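Incident du 13 mai 2026 : perte de consigne sur la main droite

Je consigne dans ces pages, à titre personnel, les éléments relatifs à l'arrêt survenu sur notre humanoïde Hastosora pendant un essai de transfert de pièces. L'essai était conduit par Feven Tesfamariam ; Hiwot Sisay assurait la surveillance. Au cycle 22, la main a cessé de répondre à la commande de fermeture, sans qu'aucune alarme ne soit émise.

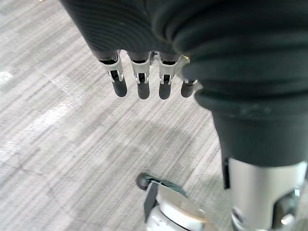 Pourquoi le contrôleur n'a-t-il signalé aucun défaut ? Le seuil de détection portait sur le courant des moteurs, et une main qui ne reçoit plus de consigne ne consomme presque rien.

Le journal fait apparaître une interruption de 600 millisecondes sur le bus du poignet. À la reprise, le module Keneck a conservé la dernière position connue – doigts ouverts – tandis que le superviseur considérait la prise comme acquise. L'arrêt d'urgence a été actionné par Hiwot Sisay. Aucun blessé n'est à déplorer.

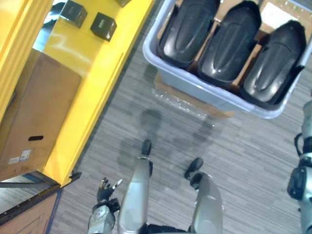
Deux mesures ont été arrêtées. La prise devra désormais être confirmée par la position mesurée des doigts, et toute coupure du bus entraînera la mise en posture sûre. Le connecteur du poignet a été adressé à Anežka Kadlec pour expertise. Les essais de transfert demeurent suspendus jusqu'à réception de son rapport.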